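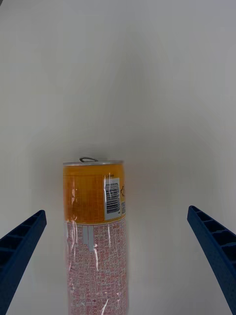
Minutes - Gripper cell catch-up, Idow workshop, 15th October

I took the notes again, so blame me for the spelling. We had the usual crew from the bench, plus two from Drindeo on the phone (line dropped twice, they rang back). Started a bit after lunch.

Last minutes
Accepted. The April action about labelling the spare cables is still open, and it's still mine. Sorry!

Finger change
The blue ribbed fingers are on and I'm pretty happy with them. I ran the slim can job on them all last week, 790 picks, and 784 came up clean. The other six were all the same thing - the can turned a little as the fingers closed, so the barcode ended up facing away from the reader. No drops and no dents.

We had a good long chat about why. My view is that the can isn't sitting centred when the arm comes down, so one finger gets there first and gives it a nudge. In the wrist camera view the can stands closer to the left finger, with a noticeably wider gap on the right. Drindeo reckon it's the camera offset and want it redone before anyone touches the finger mounts. Fair enough, and it's the cheaper thing to try.

Agreed: redo the wrist offset, then run the same can again at the same speed. Mounts stay as they are for now.

Glare
The shiny wrap is still giving us grief. You get bright wavy streaks down the label, and the detector sometimes takes one for the edge of the can. I've been fiddling with the lamp angle and it's better than it was (though I wouldn't call it fixed). Someone asked about a darker backdrop in place of the white one. I'd like to leave the white alone until the offset is done, otherwise we'll be changing two things at once and arguing about it for a month.

Agreed: lamp only. I'll write the angle on the bracket in marker this time.

Looking after it
The Steleck gripper body is due for its grease. I wipe the finger faces at the start of each shift and check the ribs for splits, and so far they've all been fine. One mounting screw had backed off on the right side, so I did it up and put a paint dot on it. Please look at the dot when you walk past!

Spares
We have one full set of fingers left in the drawer. Gunnlaugsson quoted $117 a pair, or $97 if we order with the other bench. Everybody liked the second number. I'll ask the other bench if they want in.

Actions
Me - wrist offset, rerun, lamp angle, finger order, cable labels
Drindeo - send the offset routine and the current settings file
Whoever is on first shift - grease the gripper and sign the sheet

Other business
The stool by the cell has lost a foot and rocks. Use the other one.

Next meeting once the rerun is in.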